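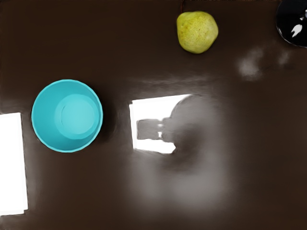

Cómo montar y poner a punto una celda simulada de recogida y colocación, de la mesa vacía a la primera tanda

Por Ashwin Kandasamy | Octubre | 4 comentarios | Compartido 69 veces

Llevo toda la primavera y medio verano peleándome con la celda Kurnport y por fin la tengo como quería, así que voy a contar el montaje entero, con los valores que uso yo y los tropiezos que me he llevado. La tarea es de las clásicas: coger una pieza de fruta y dejarla en el bol turquesa. Parece una tontería, pero dentro de esa tontería cabe casi todo lo que puede salir mal en una celda, ¡y por eso me gusta tanto!

Doy por hecho que tenéis instalado el simulador Gulen y que el brazo se mueve con los mandos de prueba. Si no, empezad por ahí y volved luego.

Paso 1. La mesa y el origen

Cargad la mesa de color marrón oscuro mate. Yo probé antes una clara y los reflejos me volvían loco. Poned el origen de coordenadas en el centro del tablero y la cámara cenital justo encima, mirando en vertical. Comprobad el giro de la cámara antes de seguir: un par de grados apenas se notan a simple vista, pero en los bordes de la mesa el error al agarrar ya es serio.

Paso 2. Los objetos

El bol va a la izquierda, a media altura, y la pera arriba, pasado el centro hacia la derecha. Entre los dos queda un buen trozo de mesa libre y el brazo tiene que hacer un recorrido de verdad. Con el bol pegado a la fruta casi todo sale bien y no se aprende nada.

Revisad la malla de colisión del bol. La que genera Gulen por defecto es convexa, o sea que tapa el hueco como si fuera una piedra, y la pera se queda flotando a ras del borde. Hay que marcar «descomposición» y volver a calcularla. Con 7 partes convexas mi bol ya se comporta como un bol, escalón interior incluido.

Paso 3. Las luces (mi parte favorita)

Me encanta este paso y le dedico más rato del razonable. Meted una luz fuerte y recortada que deje manchas blancas de borde duro sobre el tablero, con alguna cerca del bol y otra hacia el centro, y dejad que la sombra del brazo caiga encima. Es lo más parecido que he encontrado a trabajar junto a una ventana una mañana de sol. Un detector que solo ha visto luz uniforme confunde enseguida un rectángulo blanco con un papel, o la silueta oscura de la pinza con un objeto que hay que esquivar.

Subid la intensidad poco a poco. Si el blanco se quema, bien, de eso se trata, pero el borde del bol tiene que seguir distinguiéndose. Si desaparece, habéis ido demasiado lejos.

Paso 4. La pinza

Ajustad la apertura máxima al diámetro de la pera y dejad algo de holgura a cada lado. Después, la fricción. Con el valor de fábrica la pera se escurría en plena subida, así que fui subiendo el coeficiente de los dedos de poco en poco hasta que dejó de caerse. No lo pongáis al máximo de golpe, que luego la fruta se queda pegada al abrir y os pasáis la tarde buscando el fallo en otro sitio (yo perdí una entera).

La pinza Hviid trae además un retardo de cierre. Dejadlo activado.

Paso 5. Calibrar mano y cámara

Lanzad la rutina de calibración de Itedlow con el brazo en cuatro posturas bien separadas. Al terminar, mandad la punta de la pinza encima de la pera, sin cerrar, y mirad la vista lateral. Si se va siempre hacia el mismo lado, repetid la calibración. Si cada vez se va hacia uno distinto, mirad el paso de simulación, que seguramente es demasiado largo.

Paso 6. La primera tanda

Yo arranco con una tanda corta, la miro entera y solo entonces lanzo la larga, de 3.750 episodios. En la corta me fijo en la altura a la que suelta la pera: si la deja caer desde muy arriba, rebota en la pared inclinada del bol y sale rodando. Bajad el punto de suelta y probad otra vez.

Mantenimiento

Cada vez que actualicéis Gulen, volved a mirar las mallas, porque a mí me las ha devuelto a convexas más de una vez. Guardad también una copia del archivo de luces con otro nombre. Y si cambiáis la pera por otra fruta, repetid el paso 4 completo.

En la próxima entrada, texturas de mesa y cómo variarlas sin tocar la calibración. ¡Tengo muchas ganas de enseñároslo!

Compartir | Guardar | 4 comentarios

Recibe las nuevas entradas en tu correo. Suscríbete al boletín.

Este sitio utiliza cookies propias y de terceros para mejorar la navegación. Aceptar | Configurar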